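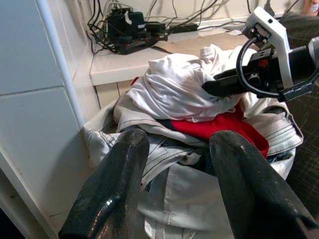

Ticket 2553 - Top-load washer stops mid-cycle, drain fault
Status: Closed
Priority: Normal
Site: Jurinley, laundry room
Opened by: Diễm Đào
Assigned to: Harpreet Gosselin
Date opened: 30 December 2022

Reported problem

Washer stops at the change from wash to rinse. Display shows the drain fault and the lid stays locked. Power cycling clears the lock but the fault returns on the next load. Happens on Normal and Quick. Rinse and Spin by itself sometimes completes. No change to detergent. The machine was moved in June when the floor was redone and was put back on the same outlet and standpipe.

Entry 1 - Gosselin

Asked Diễm to run Rinse and Spin with the tub empty and to time the drain from pump start to fault. Also asked for the height of the standpipe and whether the hose is taped or sealed where it goes in.

Entry 2 - Đào

Empty run completed. Second run with a load of white cottons faulted after 7 minutes with water still standing in the tub. Pump hums the whole time. Hose is pushed well down the standpipe and there is tape wrapped around it. I did not put the tape there.
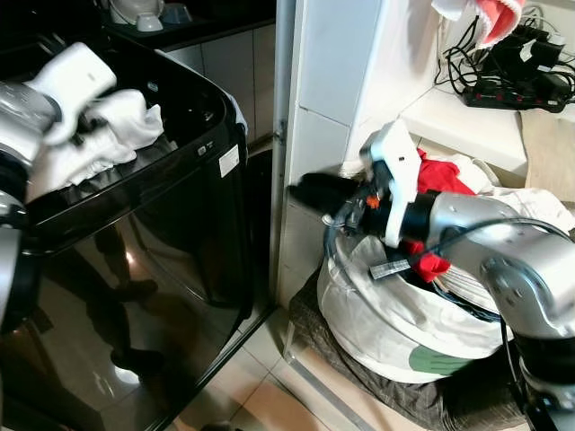
White load at the washer, lid open.

Entry 3 - Gosselin

Tape needs to come off. A sealed standpipe has no air gap and the tub can siphon or drain slowly depending on what the rest of the line is doing. Pull the hose back so that no more than a hand's width sits inside the pipe, then fix it with the strap and leave the top open.

This may not be the whole problem. A humming pump with standing water usually means a blockage or a worn impeller. Please check the filter while the machine is unplugged. Have a shallow pan and towels ready.

Entry 4 - Đào

Tape removed, hose pulled back and strapped. Filter had lint and a hair tie in it. Cleaned and refitted. Normal cycle with the same load got through the first drain and faulted on the second. Drain is faster than before but still slow near the end.

Entry 5 - Gosselin

Went on site. Findings:

Supply voltage at outlet normal under load.
Pump winding reads 7 ohms, steady when warm.
Impeller turns but slips on the shaft when held lightly.
Drain hose kinked behind the cabinet, low on the left side. Likely from the June move.
Pressure hose clear, no splits.

Straightened the hose and moved the cabinet forward to give it room. Ordered a replacement pump from Sawatzky, part listed under the Trelar 701 kit. The Lonetti pump has the same mounting but the outlet points the wrong way - do not substitute.

Entry 6 - Gosselin

Pump replaced. Leak check with the tub full, no drips at either clamp. Ran Normal, Quick, and Rinse and Spin with no fault. Drain time is now well inside the limit. Left the old pump with Diễm in case Sawatzky wants it back.

Entry 7 - Đào

No faults since the repair. Lid unlocks normally at the end of each cycle. OK to close.

Resolution: Worn drain pump impeller, with kinked hose and sealed standpipe contributing.
Parts: Drain pump, one. Hose clamps, two.
Follow-up: Clean filter every 100 loads. Check hose routing after any move.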